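Speaker notes - Kestside open evening, 21 January 2020
Robot club slot, 15 minutes including questions

(Wait for people to sit down. Say hello. Microphone is the clip-on one, remember to switch it ON this time.)

Hello everybody, I'm Magdalini Fragkou, I teach design and technology here at Kestside and I run the robot club after school. I'm going to talk about what we've been up to this year, and I'll try to leave time at the end because the students always get better questions than I do.

So, the club. We began last June with one arm kit and a cupboard. The job we set ourselves was the Plirnorier challenge, which some of you with older children may remember from the year of the rolling marbles. This year it's a sorting task. The arm has to pick up a small block and put it in the bowl that matches its colour. Red block, red bowl. Blue block, blue bowl. When I read that out in the first session there was a groan, they thought it was a baby task! One of the Year 9s said her little brother could do it. Fair enough, he could. He's been practising with his own hands since he was born.

(Pause here, let them laugh or not.)

The first few weeks were just building. Lots of little screws, lots of "which way round does this bracket go". We put the shoulder joint on backwards and didn't spot it until everything else was bolted on top, so off it all came again. I'd like to say I noticed. I didn't, it was two of the Year 8s.

Then we got on to making it move, and this is where it got interesting for me, because I'd assumed the programming would be the hard bit. Some of it was. But most of our arguments have been about furniture. Where does the tray go? Which side do the bowls go? If you shift the tray by the width of a finger, the arm goes very confidently to the wrong place and closes on nothing. We had a whole session like that, everyone blaming the code, and it was a pencil case that had nudged the tray along. 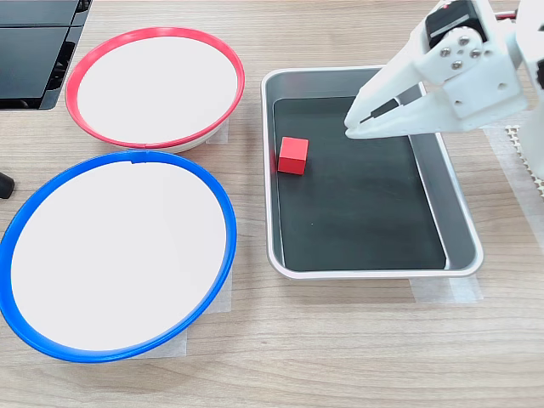 So now we're fussy. Everything has its place on the table and the place gets marked, and whoever sets up has to get somebody else to check it before we run anything. It's the students' rule, and they enforce it on me too. I've been told off twice.

The other thing I want to mention is how they teach it. They don't type in every single movement. They guide the arm through the job over and over, we save each go, and the computer learns from the saved ones. We've got 190 good ones so far. There were plenty of bad ones as well - dropped blocks, blocks flicked on to the floor, one that went down the back of the radiator and is still there as far as I know. We argued for ages about whether to keep the bad ones. I was for binning them. The students wanted a separate folder, and they won.

(If running late, skip the next bit and go to the money.)

A quick word about the team from Duangkaew, who came over for a practice afternoon. Their arm is much quicker than ours and they were really generous with tips, especially on slowing down just before the grip. Ours used to snatch. It's gentler now, most days.

Money. The regional round is at Ornholm, and between the coach, the entry fee and a second arm we need 3,000 pounds. We've got the cake sale and the quiz night coming up, please come to both, please bring cake to both. If anyone has a spare laptop that still holds its charge, come and find me by the tea urn.

I'll hand over to the students now, they've got 2 demos for you. Don't lean on the table!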